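3.2 Storage of small items on shared work surfaces

The second part of the study dealt with objects that stay on shared tables after the person using them has left. We collected 2,365 entries from the sign-out sheets at two sites, Lunby and Bennani, over one winter. Each entry listed the table, the time of leaving and anything left behind. Entries with no time filled in were dropped. Most of the remaining entries named a single item, and small items were left overnight more often than large ones.

Two people coded the entries separately. They used four groups: personal items, tools, paper and other. Fixed equipment was left out of the coding, as it belongs to the table and is not cleared at the end of the day. Figure 4 shows a table with both fixed equipment and a small item on its surface.
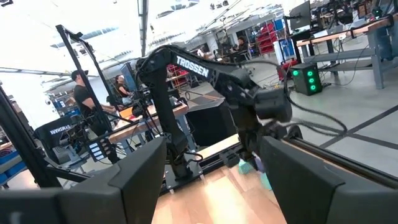

Figure 4. Small teal object on a wooden tabletop with mounted equipment.

Colleen Beaulieu objected to the rule on fixed equipment when she read an early draft, and wrote that people treat a table with something bolted to it as already taken, so they feel freer to leave their own things there. We went back to the sheets with this in mind. At Bennani the tables with mounted equipment did have more items left overnight, but they were also the tables farthest from the lockers. At Lunby the lockers are in the same room and we found no clear difference. We have kept the rule and treat distance to storage as a separate factor in Section 4.

The wording of the sheets also caused some trouble. The Lunby form asked for "items remaining" and the Bennani form for "items forgotten" – and people who left something on purpose may not have counted it as forgotten. The Bennani form was changed in June, after the data for this study had been collected. A follow-up interview with 43 regular users covered this point. Several said they had left the line blank when they planned to come back the next morning. The overnight figures for Bennani should therefore be read as low estimates.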